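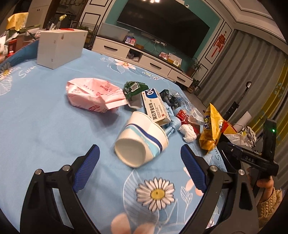
The Mold That Does Everything
Silicone bakeware and craft molds are sold on promises. We read the listings so closely our eyes hurt, then baked in the things.

January 2026

Search for a silicone loaf pan and you will get page after page of what looks like the same loaf pan. Same ridged sides, same floppy corners, same slice of lemon cake on a white plate. The brand names change. So do the prices, and that is where I started to get annoyed.

The Grostholm pan and the Arnau pan have the same listing copy down to a missing comma. One costs 2 dollars more. I ordered both and put them side by side on the counter, and if there is a difference between them I failed to find it with a ruler, a kitchen scale or my thumbs. Each came with a card telling me the product was "professional grade." Which profession was left open.

Then there are the comparison sites, which ought to help and mostly don't. The one I used most ranked the Grostholm first for "durability" and the Arnau ninth. There was no word on how durability had been tested. Scroll down and the scores are followed by a line saying the site may earn money when you buy. Fair enough, but a ranking with no method behind it is an ad with numbers on it.

What the claims are worth

"Nonstick" is the big one. Plain pound cake came out of both pans fine when I greased them and badly when I did not. A brownie batter with a lot of sugar in it glued itself to the corners of the Arnau and had to be dug out with a spoon. My old metal pan, greased, did as well as either of them and browned the crust better. Silicone is slow to pass heat along, so the sides of a loaf tend to stay pale. Leave it in longer to fix that and the middle dries out.

"Easy to clean" depends on what you call easy. Silicone holds on to a film of oil and it holds on to smells. I made a garlic bread in the Grostholm in December and the next banana loaf knew all about it. Baking soda paste helped some. The dishwasher made no difference that I could smell.

"Will not lose its shape" is true in the sense that an empty pan springs back. Fill it with batter, pick it up by the ends and it bows in the middle like a hammock. You need a baking sheet under it, and the listings that mention this at all put it near the bottom.

The craft end of the shelf

Galli sells a tray of small geometric molds for soap, candles and, according to the box, "all creative materials." That is a wide net. Soap popped out clean. Wax did too. Clear resin cured with a cloudy face wherever the mold itself was dull, and there is no polishing your way out of that without an evening to spare. I also would not put food in any mold that has held resin, whatever the box says about creativity.

The Dirham set is a 40-piece bundle, and I would call 2 of those pieces useful. The rest are tiny scrapers, droppers and stir sticks. The booklet inside promises 101 ideas. Idea 12 and idea 57 are both a heart-shaped candle.

Would I buy any of it again? The Galli tray, for soap, yes. The loaf pans went to the back of the cabinet. My grandmother's recipe card for pound cake is dated 1933 and says "tin, buttered well," and I have gone back to doing it that way.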